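Bimanual teleop: stamping episodes drift across the grid, wrist view loses the paper
Asked in Manipulation > Data collection – 3 answers – 641 views

We are recording demonstrations by remote control on a two-arm cell. The task is to pick up a small wooden block and mark the cells of a gridded sheet in red. Leader arms are unpowered, followers track joint positions, and the operator works from the head camera and both wrist cameras. I have 59 episodes so far under the project name Enonwood. 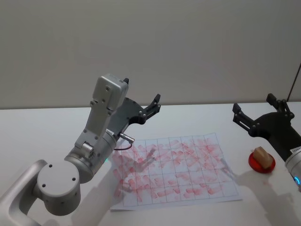
The operator can place the first few marks well enough, but after that the error grows toward one side of the sheet. When I replay the recorded joint targets open loop, the drift is in the same direction but larger. I have re-zeroed both followers twice. The policy trained on this data reaches for the correct row and the wrong column. Is this a calibration fault, or is the operator the source of it?
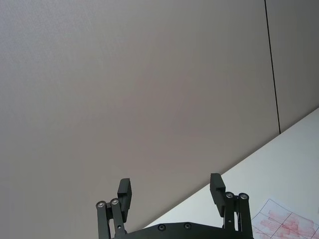 Wrist camera, fingers open, grid sheet at lower right.

Second question: at poses like this one the wrist stream has very little of the sheet in it. Should those steps be trimmed before training?

Answer 1 (accepted)

Check what you are logging before you touch calibration. If you store the leader position as the action and the follower position as the state, the two differ by the tracking error, and that error depends on load and reach. The operator corrects for it by eye without noticing. Open-loop replay has no such correction, so any change in starting pose or contact goes straight into the marks.

On our Zusstead cell I did the following:
1. Hold the leader still at each corner of the grid and log both arms for 600 samples.
2. Plot leader minus follower per joint. A constant offset is a zeroing problem. An offset that changes with reach is gain or gravity compensation.
3. Fix that first, then record a new batch. Do not mix it with the old one.

Ours was the shoulder joint. Gravity compensation had been tuned with a lighter gripper fitted.

As for trimming, leave the steps in. The head camera still covers the sheet, and the policy has to learn to get through those poses. Trim only the idle time at the start, while the operator is settling.

Answer 2

Tape the paper down. We lost most of March to a sheet that crept a few millimetres per episode. Also draw the outline of the plate on the table so that it goes back to the same spot.

Answer 3

Had the same with the Weston leader arms, swapped them and it went away. Didn't look into it any further. Might be the firmware, see thread 2410.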